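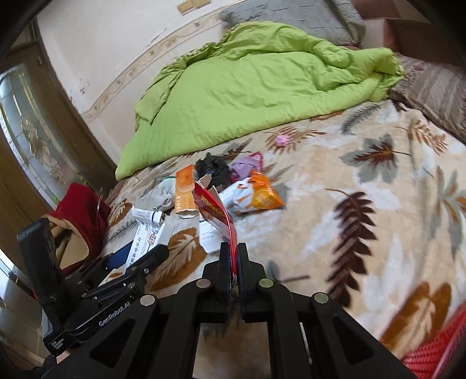
Snackpackung mit gelber Schrift, dahinter Karton, alles auf der beigen Decke mit Blattmuster

Ein Paket mit kleinen Sachen packen, das gut ankommt

Ich schicke seit vielen Jahren Pakete an meine Familie und an Freunde, meistens mit Süßigkeiten, Tee und kleinen Dingen aus der Drogerie. Am Anfang habe ich viele Fehler gemacht. Einmal ist eine Flasche Shampoo ausgelaufen und hat 700 Gramm Kaffee verdorben. Seitdem packe ich immer nach derselben Ordnung, und diese möchte ich hier aufschreiben.

Was man braucht

Einen festen Karton, am besten aus zweilagiger Wellpappe
Breites Klebeband
Packpapier oder alte Zeitungen
2 Gefrierbeutel mit Verschluss
Einen Filzstift, der nicht verwischt
Eine Küchenwaage

Schritt 1: Alles ausbreiten

Legen Sie zuerst alle Sachen auf eine große Fläche. Ich nehme dafür das Bett, denn mein Tisch ist zu klein. So sieht man sofort, ob der Karton die richtige Größe hat. Wenn er viel zu groß ist, nehmen Sie lieber einen anderen, denn leerer Raum wird beim Transport eingedrückt.

Schritt 2: Eine Liste schreiben

Schreiben Sie jede Sache auf, mit Menge und ungefährem Wert. Bei Sendungen außerhalb der EU verlangt der Zoll diese Angaben sowieso. Das Wort «Geschenk» allein genügt nicht. Eine Kopie der Liste lege ich oben in das Paket.

Schritt 3: Nach Gruppen sortieren

Lebensmittel kommen zu Lebensmitteln, und Cremes oder Flüssiges kommt in einen eigenen Beutel. Drücken Sie die Luft aus dem Beutel nicht ganz heraus, ein wenig Luft schützt wie ein Kissen.
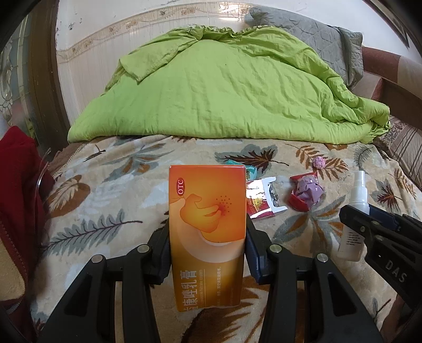 Bei Arzneimitteln muss man besonders vorsichtig sein. Viele Länder erlauben sie im Paket gar nicht oder nur in kleiner Menge, auch wenn man sie zu Hause ohne Rezept kauft. Fragen Sie vorher beim Zoll des Ziellandes nach. Ist die Sendung erlaubt, bleibt das Mittel in der Originalschachtel und der Beipackzettel bleibt darin.

Schritt 4: Einpacken

Der Boden bekommt zuerst eine dicke Lage Papier. Danach kommt das Schwere, in die Mitte das Weiche und ganz nach oben die Chips und Kekse. Schütteln Sie den Karton vorsichtig. Wenn sich etwas bewegt, fehlt noch Papier.

Schritt 5: Zukleben und beschriften

Kleben Sie alle Kanten zu, auch unten. Alte Etiketten müssen weg oder mit dem Filzstift durchgestrichen werden. Die Adresse schreibe ich zweimal, einmal außen und einmal auf einen Zettel im Paket.

Wie lange es dauert, ist sehr verschieden. Mein letztes Paket an Sebastião Fagundes war im Juni nach 9 Tagen dort, das davor hat viel länger gebraucht. Bewahren Sie deshalb den Einlieferungsbeleg auf, bis der Empfänger sich gemeldet hat.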